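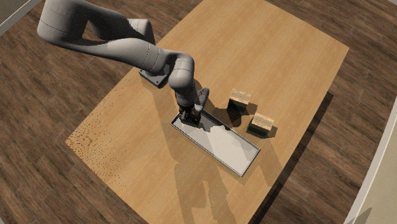

Table, tray and two blocks, rendered view

About Hesness

Hesness surveys freshwater mussels in rivers and large streams. We find out which species live in a stretch of riverbed, how dense they are, and whether young animals are present. Most of our work is done before bridge repairs, dam removals and bank work, when the owner of the site needs to know what is living in the gravel.

Rodica Stanciu and Ileana Chiriac started the company after working together on the Kovik, where a mussel bed had been missed by a survey done from the bank. Both of them dive. Field crews are made up of two divers, a tender on the surface and a recorder.

How we survey

Each site is first searched by feel and by sight along fixed lines laid across the channel. If live mussels are found, we return with quadrats and dig the bed to a depth of 13 centimeters. Buried young mussels do not show at the surface, and a count made without digging will come out low. Animals are kept in mesh bags in flowing water, identified, measured along the longest axis and put back by hand, front end down.

We work from May until the water gets too cold for the animals to rebury. We do not dive when visibility is poor and the flow is high at the same time.
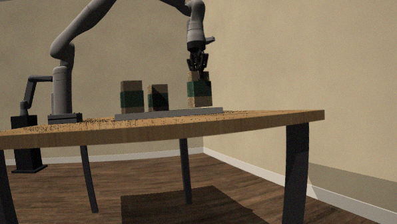
Ibsa Alemayehu wrote that the density maps were clear but that the report should have given the search time for each line, so that a second crew could repeat the work. Search times are now listed in the first appendix of every report, by line and by diver.

Relocation

When a bed lies under planned work, it may have to be moved. We pick the new site by bed material, depth, flow and the fish present, because mussel larvae need a host fish to develop. On the Bakker reach we moved a bed 40 meters upstream, onto the same type of gravel. Moved animals carry a small numbered shell tag. We check them after one month and again after 2 years. Deaths and missing tags are reported separately.
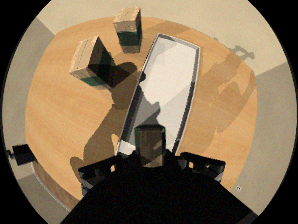
Dorin Vasiliu asked whether a missing tag should be counted as a death, given that empty shells wash away. We do not count it as one. Our reports give survival both ways, with missing animals left out and with missing animals treated as dead.

Records and permits

Hesness holds the handling permits needed for each river where it works. Voucher material is limited to empty shells, cleaned and labeled with site and collector. Vasilică Lazăr keeps the shell collection and checks every identification before a report goes out. Site data are stored in Satgate, and clients receive a full copy with the final report. Locations of rare species are left off public versions.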